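Rostmont Student Civics Contest: Questions We Keep Getting

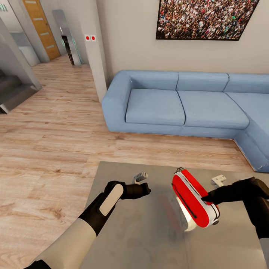

A red-and-white object held over a gray rug.

Is this a real contest or a photo op for the council?
Some of both, in our view. Students write a proposal for a city ordinance, one wins, and there is a ceremony with a large certificate. We are a parents' group at Gerel Middle School. We don't run the contest and we don't get anything for promoting it.

Does the winning idea become law?
No. The flyer says the winning idea will be "considered for introduction." We asked what that means and were told it depends on the council's workload. Of the past winners we could trace, one got a hearing. It was the proposal for longer crossing signals on Kettani Avenue, and it was sent back for study.

Who can enter?
Students in grades five through eight who live inside city limits. Homeschooled students qualify. Kids in the Skakus neighborhood should check their address first, as part of it is in the county and the school bus map won't tell you which part.

How long is the essay?
The limit is 900 words, title included. Last year's form gave a different limit on the back page. Go by the front.

How many students enter?
The city's newsletter claimed 1,874 "participants." When we asked for the number of essays, the answer was 89. The larger figure counts every student who sat through a classroom visit. Your child's odds are better than the newsletter makes them sound.

Who picks the winner?
Council staff. The scoring sheet has not been made public, though we have asked twice. If you get hold of one, please send it to us.

Is there a prize?
A certificate, a tour of city hall and lunch. The contest budget is $3,375, and most of that line is labeled "printing and outreach." Draw your own conclusions.

Can my child write about something the council opposes?
The rules allow it. We have yet to see one of those win.

Will my child's name and picture be used?
Yes, unless you cross out paragraph four of the consent form. You can do that and still enter. Keep a copy.

When is it due?
In April, by 4 p.m. on the date printed on the form. Drop-off is at the clerk's window, and they should stamp it. Ask for the stamp if they don't offer.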